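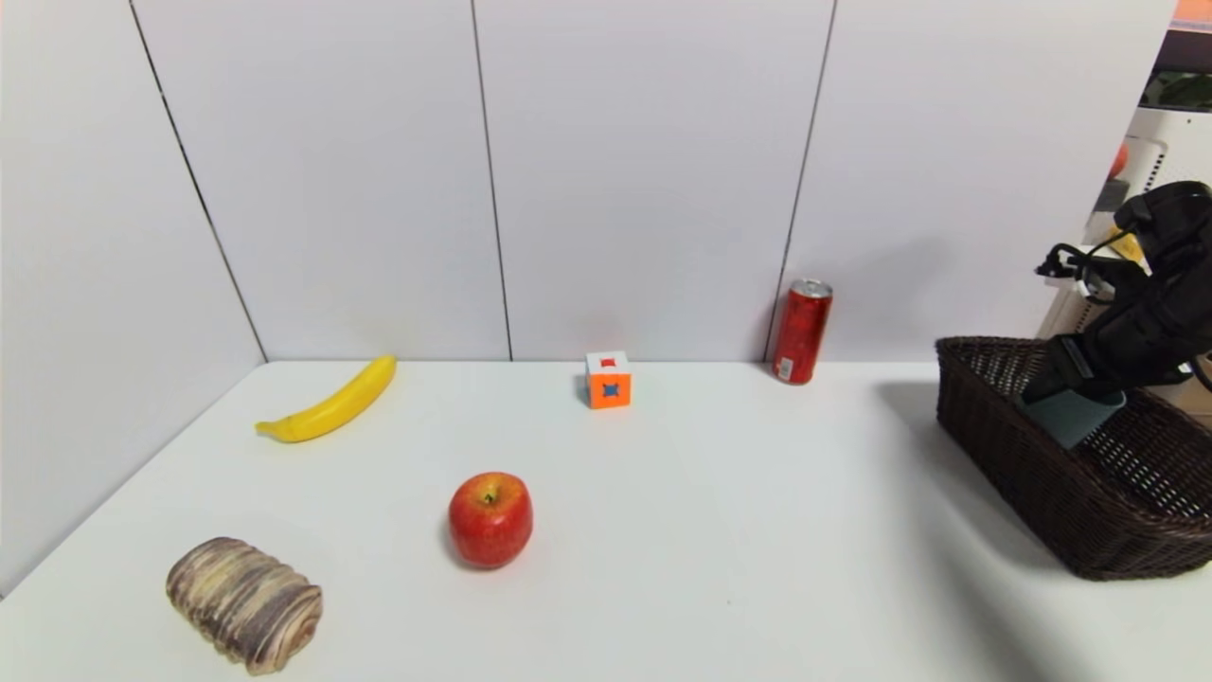 Fakir ha aprobado la compra de 3 brazos robóticos para su planta de Kornby. Antes de pedir ofertas, la empresa prueba tareas de recogida con artículos corrientes, entre ellos una manzana, un plátano y una lata. La partida asciende a 2.976 euros mensuales en régimen de alquiler.

El plazo de entrega será de hasta 13 semanas.
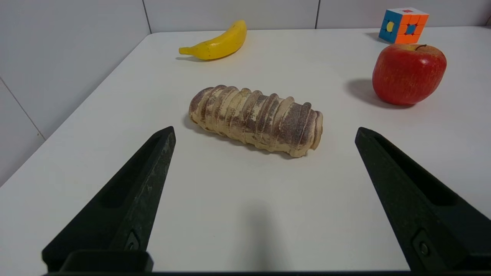

Calendario y proveedores

Stukuver presentará su oferta en octubre. «Las pinzas de repuesto van en un presupuesto aparte»,

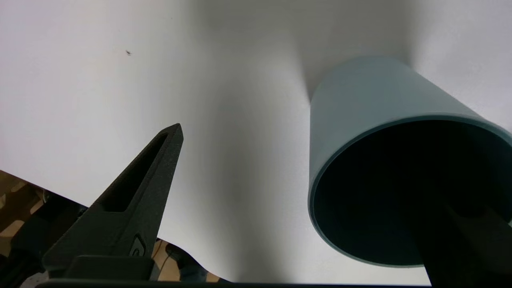
señala Meriem Ragab, responsable de compras. El contrato tendrá una duración de 5 años.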